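**Has anyone taken a group to the robot open day at Kadcombe? Worth the trip?**

Posted by Lutfa Siriwardena

I help run a retired engineers' group and we are looking for something to do in September. One of our members suggested the open day at the Gunawardena workshop in Kadcombe, where they show robot arms handling ordinary household things. There would be 8 of us, two with walking sticks.

I have read the web page but it doesn't say much. Is it a proper demonstration or just a talk with slides? Do you have to stand the whole time? And is it pitched at children? Our lot will want to know how things work and will get restless if it's all stickers and quizzes.

**Iris**

went last year, it was good. parking is terrible. get the 194 bus from the station, it stops outside

**Thibault Delaunay**

We took a group in the spring, so I can answer most of this.

It is a proper demonstration. There is a short introduction, no slides when we went, and then you are taken round the benches in small parties. Each bench gets 30 minutes if you book as a group. If you just turn up you get less, and you may not get near the one you want.

The bench to ask for is the one with two arms working on plastic bottles. Picking up a bottle is one thing, but getting two grippers to work together on something as small as a cap is harder than it sounds, and the staff were quite open about how often it goes wrong. We saw a fair few misses. I thought that was more useful than a polished show, and our members asked better questions as a result.

On your other points:

- Seating: there are folding chairs but you have to ask for them at the desk. You can't see the table top well sitting down, so your two with sticks may want to stand for the interesting bits.
- Children: there is a family session in the morning. Book the afternoon and you will miss it.
- Noise: not bad. You can hear the person talking.
- Refreshments: a tea urn and biscuits. Eat beforehand.

Group bookings go through Kovida, the company that handles their visits, and not through the workshop itself. Ring them, as the online form lost ours. Our reference was only three digits (465), so write yours down when they read it out, because no email follows.

This is from the fixed camera over the bottle bench.

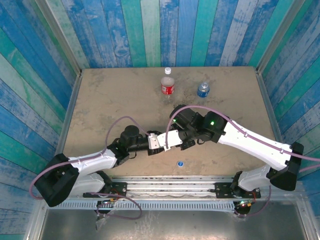

*The two-arm bench at Kadcombe, with the bottles at the back and a blue cap near the front edge.*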